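Subject: Re: [judges-l] Difficulty cards for the Bostcombe meet

Dagmar Charvát wrote:

> Two questions before entries close. Are we still taking
> difficulty cards on paper at the desk, or only through Netari?
> And does a changed second routine need a new card, or can the
> coach amend the old one?
>
> Dagmar

Dagmar,

Both are accepted in November. Netari closes for uploads at 6 p.m. the evening before competition. After that, paper only, handed to the difficulty judge and not to the recorder.

A changed second routine needs a new card. Amended cards caused three scoring queries at Grodier last season, all of them over a struck-out element that one judge read and another did not. If the athlete departs from the card during the routine, the skills performed are judged as usual and no deduction applies in the second routine.

Other points that came up on the list are collected below.
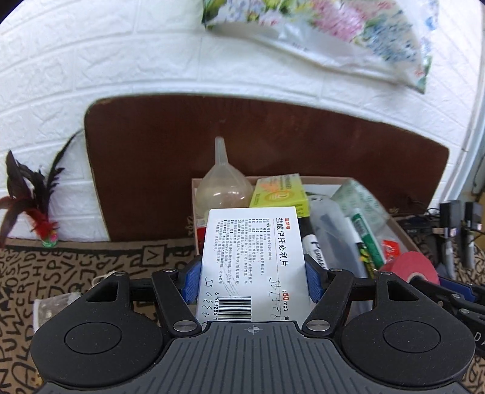 1. Warm-up

Groups of up to 5 athletes per trampoline. One touch each after the general warm-up, 30 seconds maximum. Coaches keep the time themselves until the chair of panel calls the group to order.

2. Time of flight

The Ryu unit will be used on both beds. It was recalibrated after the spring meet and the readings now agree to the third decimal. If it drops out during a routine, the recorder notes the bed and start number, and the chair decides on a repeat before the next athlete mounts.

3. Start numbers

Entry 1679 appears twice in the draft order, once in the youth group and once in seniors. The youth entry is the correct one. Please strike the other from your printed copies.

Corrections to me off list, please. The final start order goes up once the last clubs have confirmed.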